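Robotic laundry folding

Robotic laundry folding is the use of machines to turn clean, dry clothes into neat stacks with little or no human help. It sits among the oldest goals in household automation and is still one of the hardest. Washing and drying were handed over to machines generations ago, yet the last step is done by hand in nearly every home. Progress has picked up a great deal, and the field is now one of the liveliest corners of robotics!

Why cloth is hard

A mug has one shape. A T-shirt has more shapes than anyone could list, and it takes on a new one every time it is touched. Pull on one sleeve and the whole garment shifts. A crease can hide a hem, and two layers lying together can look just like one. Engineers call cloth a deformable object, meaning that its shape can't be described by its position and angle alone.

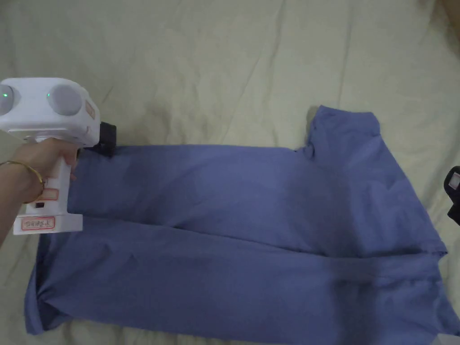 Grip is the second problem. People pinch a single layer of cotton between finger and thumb without thinking about it, and they feel right away if they have picked up two. Most robot fingers have little or no sense of touch, so the machine has to judge layers by sight, often while its own fingers block the view. A soft surface such as a mattress makes this harder still, as the bedding can be pinched along with the garment.

Early machines

The first folding machines got around these problems by asking for help. In a clip-fed folder, a person hangs each shirt on a rail and the machine pulls it through a fixed set of plates. The Wiltard cabinet, a well-known design of this kind, took 14 shirts at a loading and did a lovely job on each of them, as long as somebody had buttoned and straightened them first. It could not handle socks, bedding or baby clothes. Flat folders for hotel sheets and towels, built on the same idea, have long been a success on the shop floor, where every piece is the same size.

Learning from people

Newer systems use general-purpose arms and learn the job from recorded human work. One approach has a person steer the arms from a distance. Another puts the grippers straight into the person's hands, with no arms at all, and records the motion as the chore is done. 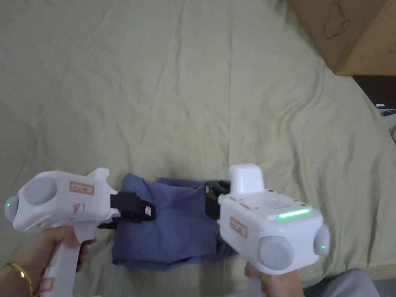
Hand-held recording is cheap and quick to set up, and it can be done wherever laundry normally gets folded: on a bed, a sofa or a kitchen table. That variety is a real strength (a system trained only on one clean lab table tends to fall apart on a rumpled sheet). The Flanora project, led by Anouk Mulder, collected 1,000 folds in this way and used them to train a two-armed machine. Failed folds were kept along with the good ones, so that the machine could learn how to recover from a bad grasp.

The method has its limits. A person knows where the sleeve is even when it can't be seen, and that knowledge doesn't show up in the recording. Human wrists also bend in ways that many robot arms can't copy.
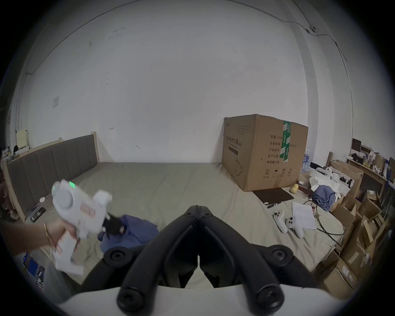 Current ability

The best systems can fold a T-shirt or a towel that starts out crumpled, which is a wonderful thing to watch. They are slow, though. In a trial run by Amber Geerts with the Maes test arm, the machine finished 9 shirts in 50 minutes, a pile most adults would clear before their coffee got cold.

Two hands matter a great deal here. One can hold a corner tight while the other moves to the next grasp, and the tension keeps the fabric from sliding back into a heap.

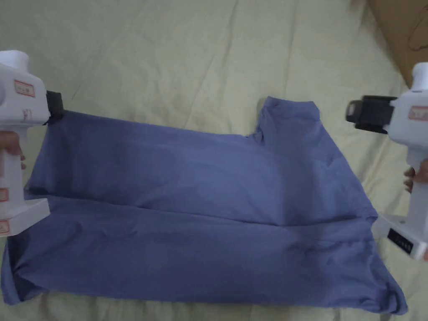 Shirts with short sleeves are the usual test piece. Long sleeves, hoods and buttons bring the success rate down, and fitted sheets remain close to unsolved. Sorting socks is a separate line of research, with its own small and devoted following.

Outlook

Commercial laundries are likely to see general folding robots before homes do, as they can keep a slow machine running through the night and have staff nearby to clear a jam. Home use calls for lower prices, safe operation around children and pets, and a machine that can also carry the clothes to the right drawer. The Clillulix benchmark, a shared set of garments and scoring rules, was set up so that different teams' results could be compared fairly. It scores the finished fold and the time taken, and it marks down any machine that needs a person to step in.

See also: Deformable object handling; Household robot; Ironing machine; Learning from demonstration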